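Callum Swanson
1 June

Spent the morning on the hand-held gripper, the one we call Voslow. Posting what I did in order, mainly so Morven can follow it when I'm away.

It had started closing late on one side. You squeeze the handle, the left finger arrives, and the others get there a moment after. Fine on a box. Not fine on a plate.

First job is always the pivots. Pin out, wipe, look for a flat spot, pin back in. One was dry enough to squeak. A drop of light oil on each, then work the handle 20 or 30 times and wipe off whatever comes out.

Don't use grease. We tried it in February and it picked up every bit of fluff in the place. Took Wichai most of an afternoon to get it out of the joints again.

Next, the pads. They're ribbed, and the ribs fill up with dust and skin oil long before they wear down. Warm water, a drop of washing-up liquid, an old toothbrush. Let them dry overnight if you can. I couldn't, so they got a hair dryer on cool.

I keep a tally of grips on the back page of the notebook. This set of pads was on 684 when I cleaned them. I change them at 1000 whatever they look like.

The late side was down to one linkage screw that had backed off by half a turn. Nipped it up and checked for play by wiggling the finger at the tip. If it clicks, it's still loose. If it won't fall open under its own weight, you've gone too far.

Then the mount. Same screw in, same screw out, no washer. Someone (Darcy) had put a washer in and it was leaning.

After that it goes back on real things. I start with something light and wide, as you can see straight away if one pad is pulling harder than the other. 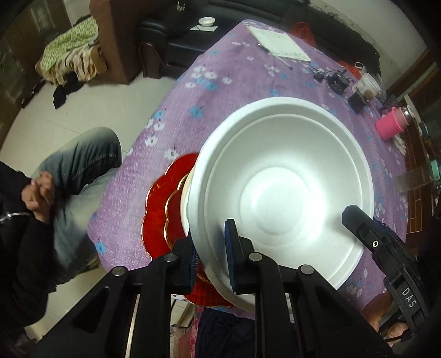

White foam bowl in the grip, red plate behind it. Dark blue pads against the outside of the bowl.

What I look for on a foam bowl is dents. Foam marks easily, so run a thumb round the outside when you put it down. A mark on one side only means going back to that linkage screw.

Next clean is in 14 days. Macarena has the spare pads, 3 sets, in the drawer marked Soliman. Please write it in the notebook if you take one.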